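Hukine 69 Training Goal

The Hukine 69 is a freestanding football goal for club training and small-sided matches. It is made by Schwaiger and supplied by Grutard to schools, clubs and council pitches. The goal is sold singly or as a pair. Nets are included in both cases, ground anchors only with the pair.

Construction

The uprights and crossbar are oval-section aluminium with a white powder-coated finish. The crossbar joins each upright through an internal corner casting held by two bolts. All bolt heads sit flush with the rear face of the post, so there is nothing proud of the surface on the playing side. The back frame is round steel tube, galvanised before coating.

The net is knotless polyethylene, fixed by clips that slide into a channel along the rear of the frame. Clips can be replaced one at a time without taking the net down. Older Hukine goals used hooks, and the clips will not fit those frames.

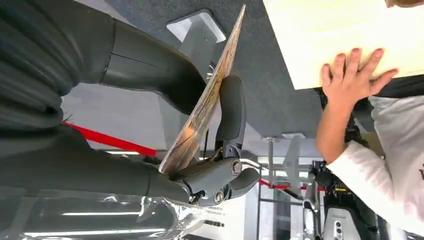

Weight and anchoring

Each goal weighs 69 kg without ballast. The rear ground bar is hollow and takes dry sand through a capped opening at either end. With the bar filled, the total weight is 150 kg. On grass, the goal must also be anchored at the rear corners. On artificial surfaces where anchors cannot be driven, use the external weights listed under accessories. The goal must not be used unanchored, including for warm-ups.

Moving the goal

Two wheels are fitted to the rear ground bar and lift clear when the goal is set down. Four adults are needed to move an unfilled goal across grass. A filled goal should be moved on level ground only. Do not drag the goal by the net or the side supports.

Assembly

Assembly takes two people and requires a 17 mm spanner and a rubber mallet. Lay out the frame face down on a soft surface, fit the corner castings, then attach the side supports and ground bar. Tighten the corner bolts last. Check all bolts again after the first week of use and once a month during the season.

Supply

Price per pair: £2,591, excluding VAT and delivery. Orders placed by the end of April are delivered in May, ahead of summer pitch work. Collection from the Sesville depot is free by arrangement. The frame carries a 3-year guarantee against weld failure and corrosion. Nets, clips and wheels are treated as wearing parts and are not covered.

Page last revised 3 Jan 2022.

Comments

pitchside_dad
Will the clips fit the net from our old Hukine goals? The frames have gone but the nets are nearly new.

lowerfield
Yes if the mesh is the same. We moved ours over and only the corners needed extra clips. Buy a spare bag.

U11coach
The sand caps on ours were very stiff for the first few months. A strap wrench shifts them. Otherwise no complaints after two seasons outdoors.

marsh lane fc
Is the crossbar sold separately? Ours has a dent near the left corner and the rest of the goal is fine.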